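Feb 7, 2020

In our flat on Estdale the bedroom is also the office, the dining room and the place where parcels are opened. So the bed is always full of things which are not for sleeping. When I moved in, Skye MacBrayne told me I should clean it every evening for two minutes. I did not believe her, but now I do it almost every day.

I begin with the rubbish, before folding anything. Wrappers from snacks go first, then the packaging. Bubble wrap is my weakness. My mother in Risano kept every piece of it for the next parcel, and I have the same habit, so for a long time I had a big bag of it behind the door. In March I will move to another room, and I decided that I don't carry old plastic with me.

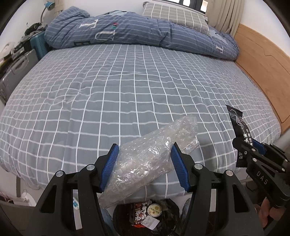
The bin stays close to the bed, with a bag inside, and this helps more than any organizer I have bought. If I must walk to the kitchen with one wrapper, I will leave the wrapper on the sheet. I know myself!

After the rubbish I roll the duvet to the far end, against the pillow, and I pull the grey sheet flat. Its white lines are useful, because I can see quickly if it is crooked. The top of the plastic drawers I leave for last, and often for tomorrow. Sumathi Subramaniam says that a pile on the drawers is still a pile, and she is right, but her room has a proper wardrobe.

Next week I want to sort the cables. If someone has a cheap way to keep them off the floor, please write to me in the comments.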